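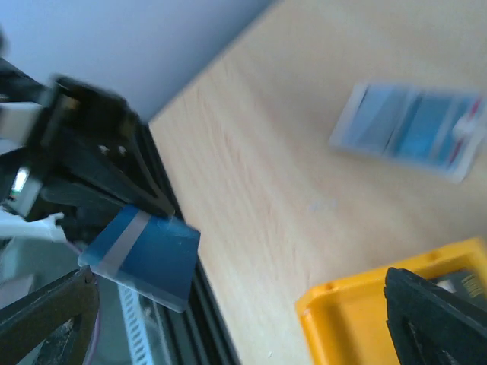
Limton Glovebox Accident Document Kit

Everything you need to write down after a crash, in one pouch. Built for personal injury firms to hand out to clients. Drivers can order singles too.

In the kit:
Incident report pad, 60 sheets, carbonless
Witness statement cards, pack of 7
Medical visit and mileage log
Pen, clip, zip pouch

Report pad has boxes for plate, insurer, policy number, weather, road surface, officer name and badge. Room for a sketch on the back. Fits most gloveboxes, roughly 70 pages total with the log.

Firm imprint: up to 4 lines on the cover. Send artwork as PDF. Proofs go out from our Flemine shop, usually next morning if we get it before 3 pm.
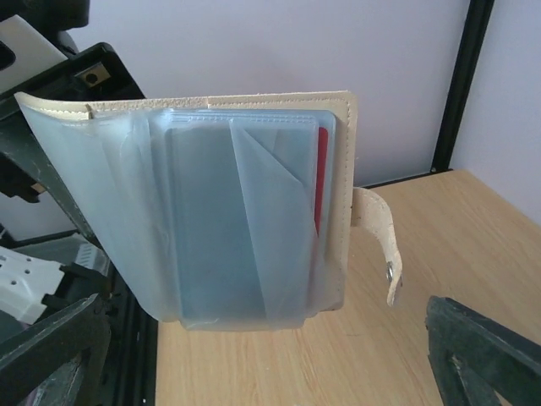 Cream card wallet with snap strap and frosted sleeves.

Spanish pads back in stock November. The old Dullus pads are discontinued, refils still availble while they last.

"We give one to every new client at intake. Makes the first call a lot shorter." Pouran Arabzadeh, Malabanan Injury Law

Not legal advice. Forms are general, check your state's reporting deadline.

Bulk pricing: call or use the quote form. No returns on imprinted kits.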